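공간 정리와 수납 실습
4주차 강의 노트: 공용 테이블의 상판 관리
담당: Aníbal Pinheiro

1. 지난 시간 보충

3주차에 다룬 서랍 분류 기준은 이번 주에도 그대로 쓴다. 자주 쓰는 것, 가끔 쓰는 것, 보관만 하는 것의 구분이다. 과제를 아직 내지 않은 사람은 3월 안에 제출할 것. 분량은 표 한 장이면 된다.

2. 상판을 보는 법

공용 테이블은 서랍이 없는 경우가 많아서 상판이 수납공간 노릇까지 하게 된다. 실습에서는 상판을 안쪽(벽에 가까운 쪽), 가운데, 바깥쪽(사람이 앉는 쪽)의 세 구역으로 나누어 기록한다.

안쪽: 계속 두는 물건. 화분, 안내 책자, 조명 등.
가운데: 지금 쓰는 물건. 서류철, 노트북, 필기구 등.
바깥쪽: 손과 팔이 놓이는 자리. 원칙적으로 비운다.

원형 테이블은 모서리가 없어 구역 경계를 잡기 어렵다. 벽에 가장 가까운 점을 먼저 정하고, 거기서 중심까지를 안쪽으로 본다. 지름이 작은 테이블이면 가운데와 바깥쪽을 합쳐도 된다. Trovetti 실습실의 사각 테이블은 길이가 164cm이므로 긴 변을 기준으로 나눈다. 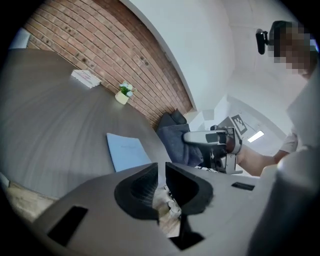 그림 1. 벽돌 벽 앞의 원형 테이블. 벽 가까이에 화분, 상판 가운데 쪽에 하늘색 폴더.

그림 1에서 화분은 안쪽 구역의 물건으로 적는다. 흰 꽃이 핀 작은 화분이고 벽에 붙은 쪽에 있으므로 자리를 옮길 필요가 없다. 흰 책자도 상판의 먼 가장자리 근처에 있어 안쪽으로 분류한다. 다만 비스듬히 놓여 있으니 비고란에 '방향 맞추기'라고 쓴다. 폴더는 가운데 구역이다. 사용 중인지 사진만으로는 알 수 없으므로 현장에서는 사용자에게 먼저 묻고 적는다.

3. 화분과 종이류

화분과 종이는 한 뼘 이상 띄운다. 물을 줄 때는 화분을 싱크대로 옮기고, 받침의 물을 버린 다음 제자리에 둔다. 작은 화분의 물은 한 번에 200ml를 넘기지 않는다. 흙 상태에 따라 줄여도 된다.

책자는 같은 것이 두 권 이상이면 한 권만 남긴다. 폴더는 표지의 글씨가 앉은 사람 쪽을 향하게 놓는다. 하루가 끝나면 가운데 구역의 종이류는 모두 선반으로 보낸다. 선반 칸 이름은 Druvus 실습실의 표기를 따른다.

4. 상판 닦기

나뭇결무늬 상판은 결 방향으로 닦는다. 결이 둥글게 이어지면 천도 그 곡선을 따라 움직인다. 어두운 색 상판은 조명 반사 때문에 얼룩이 잘 안 보이는 부분이 생긴다. 자리를 옮겨 다른 각도에서 한 번 더 확인한다. 세제는 천에 묻혀 쓰고 상판에 직접 뿌리지 않는다.

바닥은 마지막에 본다. 테이블 밑에 떨어진 물건은 버리기 전에 작은 상자에 모아 14일 동안 보관한다.

5. 실습 과제

집이나 학교의 테이블 하나를 골라 상판 기록표를 작성한다. 물건 이름, 구역, 조치, 비고의 네 칸을 쓴다. 정리 전과 후의 사진을 같은 자리에서 한 장씩 찍어 붙인다. 기록표에는 물건을 최소 5개 적고, 모자라면 옆 선반까지 포함한다.

다음 주는 Hevorach 실습실에서 오후 2시에 시작한다. 줄자와 마른 천을 가져올 것.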